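Sacos de tecido Pirnis: leia-me da coleção
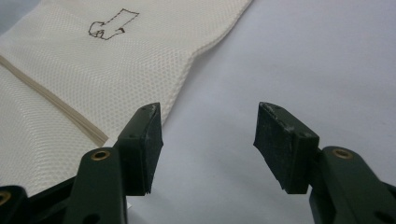

Saco branco com a mãozinha desenhada a caneta preta, em cima da mesa.

Oi! Se você chegou nesta pasta, é porque quer saber que sacos são esses e como eu organizo as fotos e as anotações. Comecei a juntar isto em janeiro, quando a loja Alline fechou o estoque e me passou uma caixa enorme de sacos brancos de tecido (desses com a textura toda pontilhadinha, que parece favo de mel quando a luz bate). Eu ia usar tudo para guardar sapato. Aí fui desenhando num, desenhando noutro, e virou coleção!

O que tem na pasta

fotos/ as imagens dos sacos, na mesa clara do ateliê
notas.csv uma linha por foto, com o desenho, a dobra e o que eu achei que valia anotar
moldes/ os riscos que eu passei a limpo depois

São 1.111 fotos de 32 sacos. Alguns aparecem muito mais que os outros, porque eu tenho os meus favoritos e não consegui disfarçar. O da mão apontando é um deles. O traço é torto, feito rápido e sem régua, e eu gosto assim mesmo. O punho da manga é só um retângulo.

Como ler o notas.csv

saco: o número que eu dei, de 1 a 32
desenho: mão, peixe, chave, guarda-chuva ou "sem"
dobra: aberto, dobrado ou amassado
obs: texto livre, às vezes livre demais

Na coluna dobra eu fui bem pouco rigorosa no começo. "Amassado" até o saco 3 quer dizer amassado de verdade; depois passei a usar também para os que só tinham um vinco mais forte. Quem for comparar uns com os outros, olhe a foto antes de confiar em mim.

Onde tem várias camadas de borda juntas, aparecem umas linhas finas em bege. Eu anoto como "costura" mesmo quando fico na dúvida se é costura ou dobra, e o Krešimir Ivanov já reclamou disso (com razão, ele costura muito melhor que eu). Se alguém quiser separar as duas coisas, eu aceito a correção com alegria.

Cuidados com os sacos

Lavo à mão, com água fria e sabão neutro, e seco na sombra. A caneta é a Vamach preta de ponta fina. Espero 30 horas antes da primeira lavagem e mesmo assim o guarda-chuva do saco 17 borrou inteiro. Ferro, nem pensar, o pontilhado achata.

Uso

Pode usar as fotos e os moldes à vontade, inclusive para imprimir e bordar por cima. Só peço que mantenha o nome Pirnis em algum cantinho.

Falta fazer

- fotografar de novo os sacos 8 e 21, que ficaram escuros
- passar a limpo o risco da chave
- pegar de volta os dois sacos que emprestei para o bazar Mujić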